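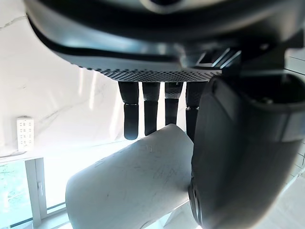

November, 8 pm
By Keith Lambert
Last updated: November

Walnut ink, batch 13

Finally a brown I want to write letters with! Left the husks soaking in rainwater as Mireille suggested (she swears by it, I was using the tap like a barbarian) and the colour is miles deeper than batch 12. Put a line of each on the same sheet of Kershaw cartridge and you'd think they came from different trees. Same tree, same bucket of husks from the Guklow lane end.

What went in: 200 g of black husks, a litre of rainwater, one rusty bolt for the first evening only. Simmered with the lid off until it was down by half, then through an old pillowcase, then through coffee filters, which took forever. Go straight to the finer cloth next time and skip the filters. Gum arabic 8 g, stirred in warm. Clove oil, two drops. I forgot the clove in batch 11 and we all remember the jar.

Pen tests. Glass dip pen: lovely, a bit of pooling on the downstrokes, dries with a dark rim. Steel nib: skips on the first word and then behaves. Might be grease on the nib, didn't wipe it. Brush: gorgeous, and you can drag it out with water to a sort of weak tea colour that batch 12 never gave me. Haven't dared put it in a fountain pen and don't intend to.

Bleed on the Curkeck paper is still bad. Feathered in every direction, even with the gum up. Mireille thinks the sizing on that stock is uneven and she may be right, one corner took it perfectly well. Want to try brushing a sheet with thin gelatine first and see if it holds.

Lightfast strips are cut and taped up in the south window, half of each under black card. Leave them alone for 30 days please!! Labels are on the back in pencil.

Note from M. Rey, added later: try a pinch of soda ash in a small jar of it, kept separate. My Nukadeo notes have it going redder. Also your steel nib is definitely greasy, I borrowed it.

Right, so, soda ash for 14. Still have enough husks in the freezer for two more goes if I keep them small. Also need jars with proper lids, the jam ones are going rusty round the rim and I don't want stray iron in everything. Ask about oak galls

4 comments | 2 shares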